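# Oiling a maple board that gets used as a work surface

2024-03-11

The maple board was due for another coat in November and didn't get one. By last month the surface had gone rough near one long edge, and small items dragged when pushed across it. I finally took an evening to do it properly, and I am writing down the steps so that I don't have to work them out again.

It is an edge-glued board, several planks wide, with the grain running the long way. Glued boards move across the grain with the seasons. If only the top face is oiled, the two faces take up moisture at different rates and the board cups. Mine had cupped slightly by spring last year. A straightedge laid across it showed a gap of 2 mm in the middle, enough to make a tall block lean.

So both faces get the same treatment, and the end grain gets extra.

1. Clear the board and wipe it with a barely damp cloth. Let it stand on edge until the grain has finished rising.
2. Sand with 180 grit, then 240, always along the grain. Go lightly over the glue lines.
3. Vacuum, then wipe with a dry cloth.
4. Apply mineral oil with a folded rag. Leave it for 4 hours and wipe off whatever is still on the surface.
5. Repeat on the other face.
6. Give the end grain a second pass the next day.

I used Rongate mineral oil, the unscented one. Tiago Brandão prefers a hard wax finish from Deveo and has told me so more than once. Wax is tougher, but it leaves more shine, and I find glare on a pale board tiring to work over. Oil can also be topped up in one spot without stripping the rest.

The board goes back on the blue perforated table once it no longer marks a paper towel. I like having the holes underneath, as air can reach some of the lower face. A board left on solid laminate stays damp on one side for a long time after cleaning. 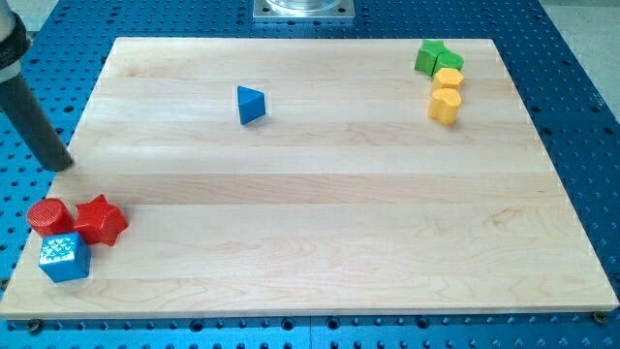
*Anas Mansour*

Maple is forgiving as a background. A royal blue block is easy to find on it from across the room, and the grain is quiet enough that edges stay readable. The knots and darker streaks toward one corner are the only busy part. I thought about turning the board over to hide them, but the other face has a dent from a dropped clamp.

As for the blocks, the painted ones need very little. I wipe them with a cloth wrung out in water with a drop of dish soap, then dry them right away. I keep oil off them completely. It softens some paints, and the blocks pick up dust afterward. New ones from Kivex came with a powdery residue that took 2 wipes to remove.

I still have to decide what to do about the corners, which have started to round over. A light chamfer on all four would look deliberate and take 5 minutes with a block plane. The plane needs sharpening first.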